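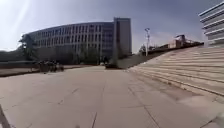
4. Washing the paving and steps

The Ridbridge set covers large stone slabs and wide outdoor stairs. Work in dry weather, early in the day.

1. Sweep the steps first, top tread to bottom, then the plaza. Follow the joint lines.
2. Add 2 capfuls of Dumell cleaner to 10 liters of water.
3. Wet one strip of slabs, apply the mix and leave it for 7 minutes.
4. Scrub along the joints with the stiff brush — never a wire one, it marks pale stone.
5. Rinse away from the lowest tread.

Note: Dark patches from weathering may need a second wash. Wait until the stone is dry before judging the color.

CAUTION: Wet treads are slippery. Close the stairs until they dry.

CAUTION: Do not use acid cleaners on stone.

For joint repair, see section 13.

Shares: 7 | Comments: 2

© Ridbridge | Contact | Back to top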